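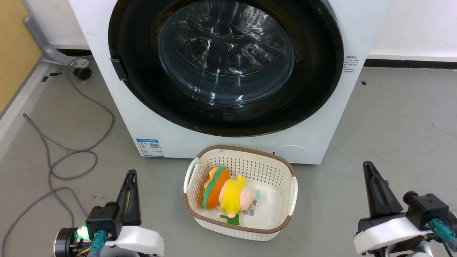 Words: Wiebke Brandes
Home & Habits, October issue

Home Features Rooms Repairs Letters Subscribe
Search the magazine Go

Soft toys. Every house has one that smells. Ours was a rabbit, and it went through the wash so often its ears gave up. So when a plush hamburger in a yellow hood lands in the laundry basket, bun, lettuce and all, I have questions. Can it go in? How hot? And what happens to the face?

I put them to Ardalan Ebrahimi, who has run the Oston launderette for 26 years and has washed more bears than he cares to remember.

Tag first. Always the tag. If it says surface wash only, believe it. If it says 30, then 30, no higher, and the slowest spin you've got. Anything with a music box or beans inside stays out, full stop. Check the seams too. A split of a centimetre going in is a drum full of fluff coming out, and then your filter's blocked and you're on the floor with a tray and a torch.

"Pillowcase," he says. "Knot it. People laugh, then they come back with one eye missing."

Bright colours he does alone the first time. Greens and reds especialy. Half the usual powder, no softener, it leaves the pile sticky. Big toys want something else in the drum to balance them, a couple of old towels will do. Then out straight away, squeeze, dont wring, and dry it flat on a rack with the stuffing teased out by hand. A thick one can take 2 days. Put it back on the bed too early and you'll be washing it again by the weekend.
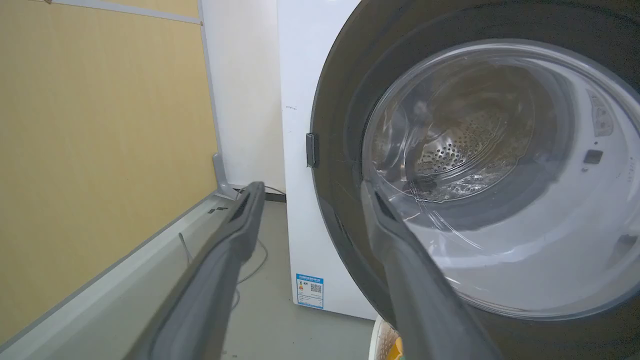

Door open, drum in view. Best left like this between loads.

The door, then. He is strict about it. A shut door traps the damp, and damp is where the smell comes from, mostly. Wipe the rubber, wipe the glass, leave it ajar till morning. Run it empty and hot once a month.

And the basket? Holes in the sides, please. Solid ones sweat. I tried a lidded one from Skavel for this piece and went back to my old one inside a week. The rabbit is retired now, top shelf, clean.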